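Unit 6: Wood as a Material for Furniture
Course handout, revised 11/23/23

6.1 Growth and structure

A tree adds a layer of new wood beneath the bark during each growing season. In temperate climates the early part of the season produces lighter, more open wood, and the later part produces denser and often darker wood. The contrast between the two is what the eye reads as a growth ring. Species with little contrast, such as basswood, look plain even when the rings are wide.

6.2 Methods of sawing

The appearance of a board depends on how the saw meets the rings. In quarter-sawn lumber the rings stand nearly upright to the face, and the grain appears as straight, close lines. In flat-sawn lumber the rings meet the face at a low angle. The lines spread apart and may form arches or V shapes, a figure known in the trade as cathedral grain. Flat sawing wastes less of the log and remains the usual practice at the Drellusport and Skuvcombe mills discussed in Unit 4.

Flat-sawn boards move more across their width as humidity changes. A wide top must therefore be fastened so that it can expand and shrink — slotted screw holes and wooden buttons are the common methods.

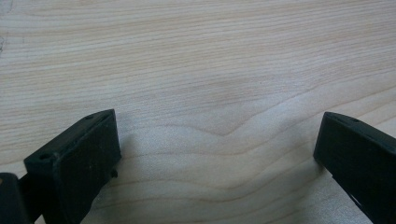 6.3 Seasoning

Freshly cut wood holds a great deal of water and must be dried before use. Air drying requires stacked boards, spacers of even thickness, and a roof. Kiln drying is faster but calls for close control, as boards dried too quickly may split at the ends or harden on the outside while the core remains damp.

Students should be able to explain the difference between free water and bound water, and to state at which point shrinkage begins.

Reading for this unit

Odukoya course reader, section 116 (required)
Nukis tables of shrinkage values, sheet 307 (bring to class)

The written exercise for Units 5 and 6 is due in May.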